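Skisbridge Savings Draw Moves to Monthly Schedule

KULVILLE, July - Skisbridge Savings will hold its prize draw every month under new rules that take effect with the July drawing. Until now the draw was held four times a year.

The draw is open to anyone who holds a Skisbridge prize certificate. Certificates cost $25 each and can be bought at any Skisbridge branch or by mail. They pay no regular interest. Each one is entered in every drawing for as long as the holder keeps it, and it can be cashed in at full purchase price after 40 days.

Each monthly drawing will award 2,758 prizes. The top 18 prizes will be paid by check and sent by registered mail. All other prizes will be credited to the holder's savings account by the close of business on the day after the drawing. Holders with no account on file will get a claim form in the mail.

"Customers told us that three months was a long wait between drawings," said Ona Navickas, director of savings products at Skisbridge. "The odds on a single certificate in a single drawing will be lower than before, and we have printed the new odds on the back of the order form so people can compare them."

Certificates bought before the change do not need to be exchanged. Their serial numbers stay the same and will be carried over to the new schedule. A certificate must be held for one full calendar month before it can be entered, so those bought in July will first be eligible in the September drawing.

Drawings will take place at 10:30 a.m. at the Skisbridge main office in Kulville. The public may attend. Results will be checked by the accounting firm Honkanen before they are released, and the full list of winning numbers will be posted in branches and on the Skisbridge website by 4 p.m. the same day.

Prizes that are not claimed stay on the books under the certificate number and do not expire. "We still have winners from the first year who have moved and left no address," said Ubaldo Longo, who manages the claims desk. "If you have an old certificate in a drawer, bring in the number and we will look it up."

Holders who have changed their name or address should update their records at a branch before the next drawing. Lost certificates can be replaced with photo ID and a signed statement.
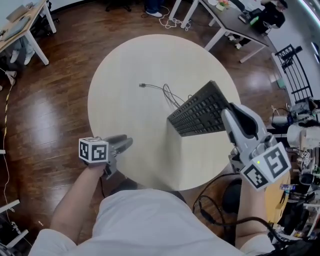
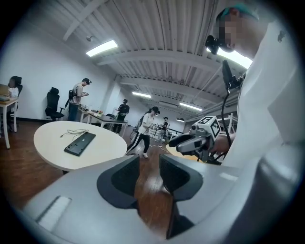 Hand-held grippers, seen in two views. Photos: Zodusska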